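Right, overnight heatless curls. I've put it off long enough and people keep sending me the same video, so a thread. It's long. Mute me now if you have naturally curly hair and better things to do.

February 1, 2025

Background for anyone new: my hair is fine, very straight, a bit past the shoulders, and it drops a curl faster than anyone I know. Tongs get me to lunchtime. If a thing works on me it'll work on most people. If it doesn't, that tells you less, and I'll try to be fair about that.

The video is the Henis one. Woman goes to bed with a satin sausage on her head, wakes up looking like she's been to a wedding. 618 comments under it when I looked, and a good chunk of them are asking what she sprayed on it afterwards. She hasn't answered any of those. Make of that what you will.

Also look at the parting. Her parting is on the left when she goes to bed and in the middle when she wakes up. I'm not saying it's different days. I'm saying a rod that sits over the crown all night leaves a dent exactly there, and she hasn't got one.

Anyway I bought it. £8 from Sarnus, so I'm not going to pretend I was robbed. You get the rod, two scrunchies and a claw clip. The clip is the best thing in the packet and I've used it every day.

The instructions say to start with hair that's "slightly damp". Everything in this whole business hangs on that word slightly and there's no help with it anywhere in the leaflet. Is it ten minutes after the towel? An hour? Nearly dry? I had to find out by getting it wrong.

Night one. Hair straight out of the towel. Wrapped it, slept on it, unwrapped it in the morning and the middle was still wet. Cold wet, like a swimming costume in a bag. Went to work with a ponytail.

Night two, bone dry to start. Very comfortable, slept fine, took it out and got a sort of vague bend from the ears down. My sister asked if I'd slept in a plait. I would have been quicker sleeping in a plait!

Night three was the one that half worked. Rough dried it until the ends felt dry and the roots felt cool, then wrapped small sections, firmly but without yanking. Proper waves. Left side better than the right, I think from my being right-handed and getting tired arms.

By eleven in the morning the right side had gone. By two the left had followed it. I took photos at breakfast and again after lunch and they look like two different people, one of whom has given up.

Now, the spray. Loads of you said I needed Skesora, the "memory mist". I've read the back of the bottle. It's a setting spray. Water, alcohol, a film former, perfume. That's a perfectly good list of things and it's the same list as the hairspray my nan had. Hair doesn't have a memory, it has bonds that reset when it dries.

Credit where due, I did try it (borrowed, not bought) and with Skesora on first the waves made it to about teatime. Then I did the same again with the supermarket mousse I already own. Also teatime. The mousse was crunchier for the first hour. Brush it out and I couldn't tell you which was which.
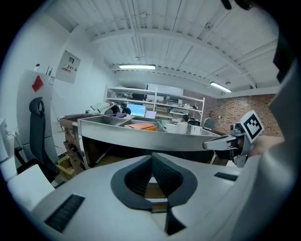 Long curved metal counter, brushed silver front.

On "zero damage", which is on the front of the Henis box in gold. Zero heat, yes, fine. But if you wrap hair tight while it's wet and then lie on it, you're pulling on it when it's at its stretchiest. I had a sore patch above my right ear after night one and more hair than usual on the rod.

I'm not claiming the thing will make you bald. I'm claiming "zero" is a big word for a box. If your scalp aches when you take it down, it was too tight, and please don't do that every night with a baby hairline like mine.

Someone posted the leaflet from the Henis site saying 203 women tested it and nearly all saw "visible wave definition". Saw it when? Straight off the rod? I'd have ticked that box too, straight off the rod. Ask me again at two o'clock.

And it doesn't say what sort of hair they had. If half of them already had a wave in it then the rod is just tidying up what's there, and I'd believe that completely. It's what it does on my sister, who looked fantastic, thanks, very annoying.

Same with the reviews. There are 700 on the Sarnus page and I read far more of them than is healthy. The pattern I kept seeing was five stars and then "can't wait to try it!" How is that five stars? What are you rating, the postman?

The reviews worth reading are the threes. People on three stars tell you their hair type, how long they left it and what went wrong. One said to put the rod lower, at the back of the head like a low bun, so the dent falls where a parting doesn't. That was more use than the entire leaflet.

So I tried the low version. Better. No dent on top, easier to sleep on your side, and the wave starts lower, which suits me as I don't want volume at the temples. It did slide about. I used two plain grips crossed over at the nape and it stayed till morning.

Then the free methods, in fairness. Dressing gown belt: basically identical to the rod. I mean it. Slightly fluffier waves as the towelling roughs the hair up, so use a smooth belt if you've got one. Socks: fine, lumpy, you look like a sheep in bed, same result.

Two Dutch plaits: tighter crimp, lasts the longest of anything I tried, still there the next day. But the last few inches come out dead straight where the elastic goes, and it reads as "I had plaits in". Which may be what you want. I quite like it with the front bits left out.

Rope twists are my actual favourite and I never see them in these videos, I suppose as there's nothing to sell you. Split the hair in two, twist each bit away from your face, wrap them round each other the opposite way, tie off. Softer than a plait, no ridges. Pin them up on top if you sleep on your back.

I asked at Garg when I was in for my trim, as they do a lot of bridal hair and I thought they'd be snooty about it. They weren't. The stylist said they use flexi rods under a hood dryer for older clients all the time, and that the drying is the bit that matters. Hair has to be fully dry AND fully cool before you touch it.

She also said most people take the rod out and immediately brush it, and that's half the curl gone. Leave it ten minutes. Make the tea. Then fingers, no brush. I tried that and it did buy me a bit of time, maybe an hour. I'd been brushing.

Her other point was that my hair's probably too clean. Conditioner all the way up plus a wash that same evening makes fine hair slippery. Day-old hair with a bit of mousse held better for me than anything fresh. Not a glamorous tip. Doesn't fit on a gold box.

What I won't accept is "you just have to train your hair". It's dead once it's out of your head. You can't train it. You can get better at wrapping it, which I did over the week, and I suspect that's what people are noticing.

Nor do I believe the "five minutes before bed" bit. It took me twenty the first time and never under ten. Then grips, then the scarf, then finding the scarf at 3am. I can tong my whole head in fifteen. It's less heat, and I do think that's worth something, but don't sell it to me as saving time.

Who I think it suits: medium to thick hair, or any hair with a bit of a wave already, long enough to go round the rod a good few times. Shoulder length was the bare minimum for me and my shortest layers kept pinging out like whiskers.

Who I'd tell to save the money: poker-straight, fine, freshly layered, light sleepers. Try the belt first. If the belt gives you something you like, then by all means buy the satin one, it's softer and it looks less daft on a weekend away.

Before anyone says it, yes I know about the wide version. Henis brought out a jumbo one in October. A fatter rod gives you a looser wave, and a looser wave drops sooner. I can't see how it could go any other way on hair like mine, but if one of you has fine hair and it lasted past lunch, show me a photo from after lunch.

With a clock in it please.

Adding this as I've been asked several times already: the claw clip doesn't seem to be sold separately. I looked.

Rope twists in tonight, on day-two hair, mousse on the ends only. Will report back tomorrow, good side and bad side both.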